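# Rorport's burger week is back, and I have already planned my lunches

October 26, 2022

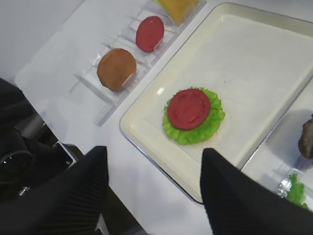

## What's going on

Good news for anybody in Rorport who missed it last time around - burger week is coming back, and it's bigger than the one we had before everything shut down. Sixteen kitchens have signed up, from the sit-down places along the harbor to the little window behind the hardware store that only opens when the owner feels like it. Each of them puts one special burger on the menu for the week, and you can't get it before or after. That's the whole idea, and I love it!

I've been writing up food news in this town for long enough to remember when the "week" was four restaurants and a photocopied flyer stuck to the library door. Half the flyers had the wrong address for one of them. So it's a thrill to see a real printed map this year, with every stop marked and the opening hours next to each one (please check those hours, because a couple of the smaller places close up shop right after lunch).

## The burgers I'm excited about

Flovotari is doing the one I can't stop thinking about. They're mostly a pasta place, so I raised an eyebrow when I saw their name on the list, but the menu card has a beef patty with roasted red peppers, a fried basil leaf and a soft roll they bake in the back. They've told me it comes with a cup of their tomato soup too, and if you've ever had that soup in October you know it's worth the walk by itself.

Nomura is going the other way and keeping things small. Their entry is a pair of sliders with a ginger and scallion sauce, plus pickled radish on the side. You get two for the price of one regular burger, and they can swap in a mushroom patty if you ask when you order. I had something close to it at their counter back in the summer and went home wishing I'd ordered a second plate.

Then there's Gastex, the old gas station out on the county road that got turned into a diner. It has kept the pumps out front and the garage doors, which they roll up when the weather's decent. Their burger is about as plain as it gets - patty, American cheese, tomato, lettuce, onion, mustard - and I mean that as a compliment. I grew up on that burger. My one gripe is the parking, which is a mess from noon on, so either go early or leave the car by the feed store and walk over.

There are plenty more on the map, including a breakfast burger with an egg and hash browns, a fish one with tartar sauce, and a black bean number that the bakery on Mill Street says it has been tinkering with since spring. I want to try all of them. I will not manage all of them. Last time I got through five and had to take a day off with crackers and tea.

## How it works

You don't need a ticket, and there's no sign-up. Just walk in and ask for the burger week special. If you want to vote for your favorite, pick up a card at your first stop and have it stamped everywhere you eat. Four stamps lets you drop the card in the box at the library, where it counts as one vote and also goes into the drawing for a dinner for two at any of the places on the map.

Cards have to be filled out in pen, with a phone number that works. Apparently there was a winner last time who could never be reached, and the dinner went unclaimed for months! Kids can have their own cards too, and the kids' menu burgers count for stamps at most of the stops. The ones that don't do a kids' version have a little star next to their name on the map.

Prices are up to each kitchen. I was hoping for one flat price like we used to have, but with what everybody is paying for beef and rolls these days I can see why that didn't happen. From the menus I've seen so far, the cheapest are the diners and the priciest are down on the harbor, same as any other week of the year.

## A few tips from me

Go on the early side. The kitchen at Nomura is tiny, and they're making up to 80 plates a day, so once they're gone, they're gone. Flovotari is taking reservations for dinner but not for lunch, and the line there tends to go around the corner when it's raining, for reasons I've never worked out (maybe it's the soup).

If you're eating with someone, split things. Most places will cut a burger in half for you if you ask nicely, though each person has to order something to get a stamp. My sister and I did it that way last time, one burger and one side between us, and we covered a lot more ground than I ever could alone.

Bring some cash as well. The hardware store window doesn't take cards, and neither does the lemonade stand that sets up next to it. The closest cash machine is inside the pharmacy, and it was out of order when I went by this morning.

And if you have a food allergy, please call ahead. The specials aren't on the regular menus, so the allergy sheets by the register may not cover them. The kitchens I talked to were all happy to go through the ingredients over the phone, just not in the middle of the lunch rush.

## Where to get the map

Maps are at the library, the post office and the front counter of every place taking part. The library is also keeping a big copy by the door with any late changes penciled in, and I hear one kitchen is still making up its mind between two different sauces. I'll post the final list of specials once I have it, along with the voting results after the box has been opened and the cards counted.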